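Kurnotside shop list: Re: finger pads on the hand grippers

October 25, 2019 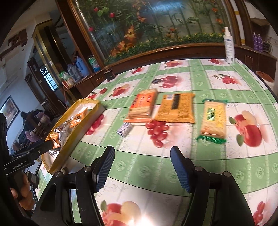 What I've been up to at the table

Hello all,

I meant to answer this a good while ago and then the kitchen got busy, so please forgive the length of what follows (I have saved up a lot of things to say!).

Heledd Edwards wrote:
> I like how the pair of hand grippers is coming along, but I'm still
> unsure about the pads. On the shop bench mine hold a block of pine
> beautifully and then let a bag of chips slide straight out. Are you
> gluing the ribbed ones on or screwing them? And what are you using
> for practice pieces? I've only got wood scraps and I think they're
> making me lazy.
>
> Also, did you ever sort out the play in the linkage? Mine clicks.

Heledd, you are quite right about the wood scraps. I did the same for weeks and got very pleased with myself, and then I tried a packet of crackers and crushed the lot. So now I practice on snacks. I have the long yellow box full of little wrapped ones, and I lay a few of the bigger packets out in a row on the tablecloth beside it. The crackers are the honest test, to my mind, as you hear it right away when you've squeezed too hard. The small shiny ones in the box are a different sort of trouble. They lie every which way on top of each other and the wrappers slip, and if you come in too steep you just push the whole heap down.

On the pads, I'm gluing. I tried screws first and the heads stood up just enough to catch on the crimped ends of the packets. The blue ribbed pads go on the inner faces with contact cement, and I leave them clamped overnight. Rough up the finger first with 100 grit and wipe it down well. If you want them smoother afterward you can go over the edges with 800, wet, but stay off the ribs themselves or you'll lose the bite you put them there for.

The ribs on mine run the way they came, and I'd love to know if anyone on the list has tried turning them a quarter. I keep meaning to, but I've only the one spare strip left and I'm stingy with it.

As for the click, yes, I had it too, and it drove me half out of my mind. Mine was at the pivots. I took the linkage apart, put a thin washer behind each one, and did them up until the jaws just stopped falling open under their own weight. Then back off a hair. If yours still clicks after that, have a look at the holes in the links themselves, because one of mine had worn a bit egg-shaped and no washer in the world was going to cure it. I made a new link and the noise went away.

One more thing before I let you go. Please do try it on a patterned cloth if you have one! Mine is green and white checks with fruit all over, and I use the squares to line things up. I put a packet down on a particular bunch of grapes, pick it up, set it back on the grapes, and I can tell at once how far off I was. It beats a ruler, and I enjoy it a good deal more.

I'll bring the washers to the shop next time, plus what's left of the cement. Somebody still has my small clamps from January, and I would be glad to see them again.

Warmly, and with crumbs in everything,
the kitchen table end of the list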